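Writing Rules for Insertion Work: A Conversation with Wycliffe Owino
9/29/24

Wycliffe Owino maintains the internal practice guide for contact tasks at Maltberg, which builds and tests two-finger arms for light assembly. The guide is 65 pages long. He would like it to be shorter, and most of our conversation concerned what he would remove.

The first draft was written by Riaan Pillay, who had come from machine safety and organized the text by hazard. Owino kept that structure for the chapters on guarding and stopping. He replaced it in the chapters on the task itself. "A hazard list tells you what must not happen to the operator," he said. "It has very little to say about what a good insertion is. Two people could follow the old draft to the letter and report results that could not be compared."

The central change was a definition. Under the current guide, an insertion counts as complete when the part has reached its stated depth and the fingers have opened and withdrawn without moving it. A part that is in its hole but still held is recorded as seated, under its own heading. Owino said this distinction took longer to settle than any other item in the document. Rezaul Chowdhury, who runs the test cells, had been counting seated parts as successes for years. His figures fell when the rule took effect in October of last year, and he asked for a note in the report template explaining the change. The note is still there.

"I have no objection to the note," Owino said. "A number that changes its meaning should carry a flag."

Trial counts are fixed as well. A qualification run is 100 attempts on one part and one hole. A shorter run of 30 is allowed after maintenance, provided the fingers have not been replaced. If they have, the full run is repeated. Attempts may not be discarded for any cause other than a stop triggered by a person, and each of those is logged with the name of whoever pressed the button.

I asked whether the force limits were the hard part. He said they were simple to write and hard to apply. The guide sets a limit for each part family, measured along the axis of insertion, and a second limit for side load. The side load figure is the one that gets exceeded. A straight-sided part that enters a few degrees off vertical can wedge against the wall of the hole, and an arm that keeps pushing will register a modest axial force while the fingers take the rest. The rule is to stop, back out 2 mm, correct the angle and try again. Only one retry is permitted within the same attempt.

Practice parts get their own chapter. Maltberg had used machined blocks from Troltinness, which were accurate and expensive, and teams tended to protect them by running slowly. Owino's group now permits shape-sorting boards for training and early tests, on the condition that each board is measured on arrival and again at set intervals. Parts with several flat sides are preferred for angle work, as a round peg gives no information on rotation.
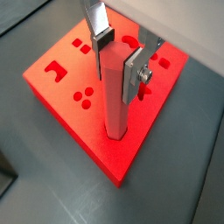 The same chapter forbids mixing results from practice boards with results from production parts, even when the clearances match. Kheri Mosoti, who reviews the guide from the customer side at Perkska, had pressed for this. Her objection was that surface finish differs and friction differs with it, so a pass on one says little about the other. Owino agreed after reading her comments and moved the rule from an appendix into the main text.

Wrist cameras were a later addition. The guide requires that the contact point remain in view for as much of the approach as the finger geometry allows, and that any blocked region be written down before testing begins. "Fingers hide things," Owino said. "That is acceptable if you have recorded which things." Mounting screws are checked for torque at the start of each shift – a short item, added at Chowdhury's request.

Asked what he would cut, Owino named the chapter on operator posture at the teaching station, which he considers sound advice in the wrong document, and most of the glossary. Manaia Mudgway, who trains new staff, has asked him to leave the glossary alone. Her trainees use it in their first weeks, and several of its terms appear nowhere else in the company's material.

The next revision will be shared with the team at Were before release. Owino expects disagreement over the single retry. Their arms correct angle continuously during descent, and it is unclear where one try ends and another begins. He has drafted two versions of the clause and has not chosen between them.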